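Plenbridge Evening Program: Home Storage Basics
Handout for Unit 8, Jars, Lids and Dry Goods
Prepared by Ratree Kaewkla

Read this before class and bring it with you. The written part takes 40 minutes and the bench work takes the rest of the session. Work in pairs. One person handles the jar and the other keeps the notes, then trade.

1. Choosing the jar

For this unit we use small square jars with rounded corners. Square jars waste less shelf space than round ones, and they don't roll if they get knocked over. The drawback is in the corners, where fine powders collect and are hard to get out with a spoon. Keep a narrow brush for them.

Start with the jar empty and the lid on. Set it on the table and look through it from the side at table height. Thick glass bends whatever is behind it, mostly near the bottom, so learn what a clean, empty jar looks like first. A chip in the base will show as a break in the outline. A refraction line runs smoothly around the corner.

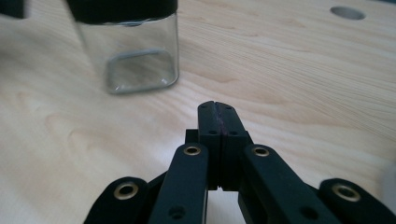 Write down what you find on the inspection sheet (form 739, one per jar). If you aren't sure whether a mark is a scratch or a crack, run a fingernail over the outside only. Do not put a finger inside. Cracked jars go in the gray tub by the door and are not used for food, even for a short time.

2. Lids

A lid has to do two jobs. It keeps moisture out, and it keeps smells from moving between jars on the same shelf. Check the seal for crumbs, flat spots and stiffness. With a lid that has a clip, open and close it three times and feel for the same resistance each time. With a screw lid, turn it back until you feel the thread drop, then tighten.

Do not overtighten. A lid that needs two people to open will end up being left loose at home.

3. Pouches

Many dry goods are sold in small plastic pouches with no way to close them again. A folded top is fine for an afternoon. For anything longer, move the contents to a jar, or put the whole pouch in a bigger container. Cut out the date and cooking directions before you throw the pouch away, and tape them to the back of the jar.

Keep the jar in the middle of the table, with the pouch off to one side until the jar has been checked. Students who start with both in front of them tend to pour first and check later.
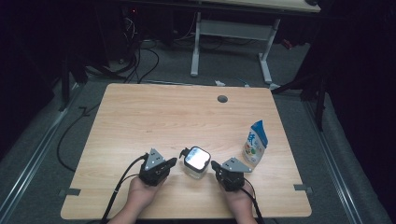
Fill to a finger's width below the rim. Tap the base lightly on a folded towel, let the contents settle, and top up once if needed. Wipe the rim with a dry cloth before closing. A damp cloth leaves enough water behind to cake salt or sugar.

4. The 24-hour check

Leave the filled jar closed for 24 hours at room temperature, away from the window. Then look for fog on the inside of the glass, clumping along the walls, and any smell at the lid. Fog means the contents went in damp. Spread them on a tray, dry them and start over with a different jar.

For next time

Read the Tanasarn booklet, the chapter on labels. Bring one jar from your own kitchen, washed and fully dry. Maëlys Gautier will take the bench session and will collect the inspection sheets at the start.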